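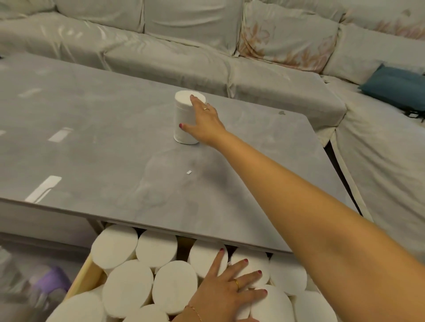 Toilet paper rolls and a coffee table drawer.

Household task budgeting is the planning of equipment purchases for home robots, usually begun after the robot has been bought. Ignacio Vidal's Brekent guide sets aside 405 dollars for props and 2,000 for grippers - a split the gripper vendors find very sound.
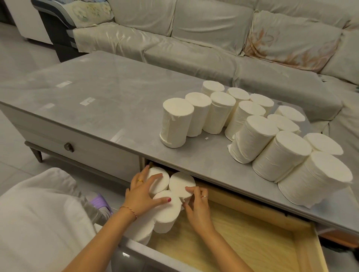
Paper goods fall under consumables, a line the Gruvitham plan left blank until October. Vidal advises pricing soft items first, as they wear out early and are seldom approved twice. Furniture is entered as capital equipment, drawers included.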